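Chapter 4
Where the Trash Goes

Most advice on keeping a room tidy starts with the things you own. Throw half of them out, the advice says, and the rest will fall into line. This chapter starts with the container instead, and it starts with a doubt. People who sell containers have every reason to tell you that your mess is a storage problem. Before you accept that, look at what a bin does in a room over a month of ordinary use, and at what it gets blamed for.

Consider the Flunton office, which we will return to at the end of the chapter. In April the staff there bought 11 new desk bins from the Zutari catalog. The desks looked better for a while. By summer the same envelopes, wrappers and dead pens were lying on the same corners of the same desks, and several bins had become holders for umbrellas and rolled-up posters. The bins had not failed. They had been asked to fix a habit of putting things down "for now," and a bin has no power over that.
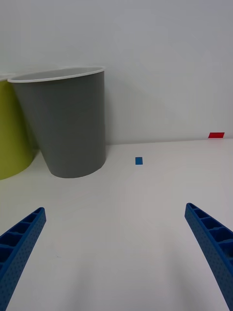 Shape is the first thing a catalog will try to sell you, so we will take it first. Most small wastebaskets follow a very old pattern, narrow at the base and wide at the mouth, and the usual claim is that this makes them "easy to use." Part of the claim holds up. A wide mouth is a bigger target, and a tapered bin can usually be stacked inside another of its kind, a great help to the shop that stores them and of little interest to you once you own one. The gray bin standing on the white tabletop is a fair specimen of the type, like a large cup with a broad open top. Ask what the taper costs. The base is the smallest part, so it gives the bin less to stand on than the mouth would suggest, and a heavy object resting against the rim can tip a light one over. It also means that the lower half holds less than the upper half. A buyer who judges capacity by looking at the opening will nearly always guess too high.

Color gets even more attention and deserves less. The Ifans range is sold on the promise that a neutral bin "disappears" into a room. Perhaps it does, if the room is plain to begin with. Whether you want it to disappear is another matter. A bin you stop noticing is a bin you may also stop emptying, and we know of no good argument that a quieter color leads to a cleaner desk.

Placement is harder to dismiss. The Cliker workbook, used in many home management courses, tells students to keep a bin within 4 steps of every chair. It gives no source for the number, and you should be suspicious of it. Still, the thought behind it is reasonable: people tend to drop waste near where they make it. Test this in your own home before you believe the workbook or us. Move one bin from the floor to the work surface, leave it there until it fills, and write down what ends up in it and what ends up beside it.

As you read the sections that follow, keep three questions at hand:

What is being thrown away here, and how often?
Who empties the bin, and where does it go afterward?
What would happen if the bin were taken away?

The last question annoys students more than the other two. Try it anyway, with the bin nearest to you now, and bring your notes to the exercise in Section 4.1.

Contact the publisher | Copyright, all rights reserved | Back to top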